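Folding on the bed: notes on a flat surface

The folding used to happen on the kitchen table in the Urville flat. It is 900 mm wide, so an adult T-shirt fits but the finished pile has to go on a chair. In August I moved the whole job to the bed.

A duvet is a poor base. It gives under the hand, the side seams drift and the second fold never meets the first. A woven mat over the mattress is much better – firm enough to smooth against, and cotton slides on it without catching. Mine came from Flosia and is rolled up again at night.
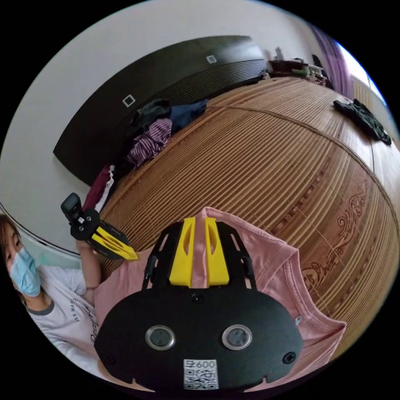
Should a T-shirt be folded face up or face down?

Face down, if it is going in a drawer. The sides and sleeves come in across the back, the hem goes up to the collar, and the front ends up outermost with any print showing.

I fold in thirds lengthwise, then in half, then in half again. Thin jersey needs smoothing after each fold. Thicker cotton can be left until the end. Care labels in the side seam should lie flat before the first fold, otherwise they leave a ridge.

The drawer is a Lambrechts, second from the top, and takes 2 rows of 6 if the shirts stand on edge. Pastels go at the front. Dark colours are washed separately and tend to arrive a day later, so they fill the back row.

Still to do: pillowcases – they don't fit the same drawer at any fold I have tried.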